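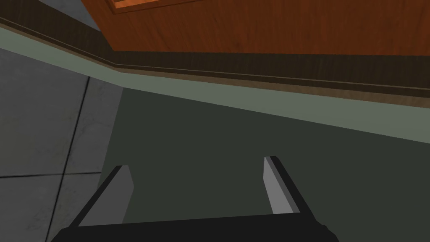
*Clatley model, left gripper, base of the wooden unit. Nothing held.*

Ashraf Ghoneim had until noon to fill in line 14 of the equipment plan. Line 14 was titled End Effectors, Left and Right, and the quantity column was blank.

Domeck sold a two-finger gripper with flat faces. Kurkinach sold one with interchangeable tips, at a higher price and with a delivery date in July. The simulation used flat faces, as nobody had paid for the other model.

He opened the budget sheet beside the render window. The ceiling for the line was 80 thousand. Two Domeck units, mounts and a spare came to 61. Two Kurkinach units came to 75, without the spare.

"Which one are you leaning to?" Helmy asked. She had the desk opposite and signed for anything above 40.

"Domeck. The opening is wide enough."

"Wide enough for what?"

"Knobs."

She came over to his side of the desk. He advanced the run to the doors and stopped it.

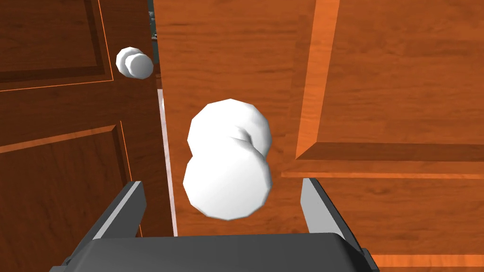
*Clatley model, double doors. Fingers open at the right-hand knob, before grasp.*

"It's round," Helmy said.

"Yes."

"And the fingers are flat."

"Flat faces on a round knob give two lines of contact. In the model I set the friction."

"What did you set it to?"

He told her. She wrote the number on the back of his printout and underlined it.

"Who measured that?"

Ashraf scrolled through the parameter file. The comment beside the value was dated December 6, 2020, and carried his own initials. It said: placeholder, check with supplier.

He deleted the spare from the Domeck quote and put it back again. Then he added a row beneath line 14 – Finger Pads, Rubber, To Be Tested – and left the price open.

"That will get queried," Helmy said.

"By you."

"By me, yes." She took the printout back to her desk. Ashraf reset the arm to its start position and began writing to Domeck for a sample.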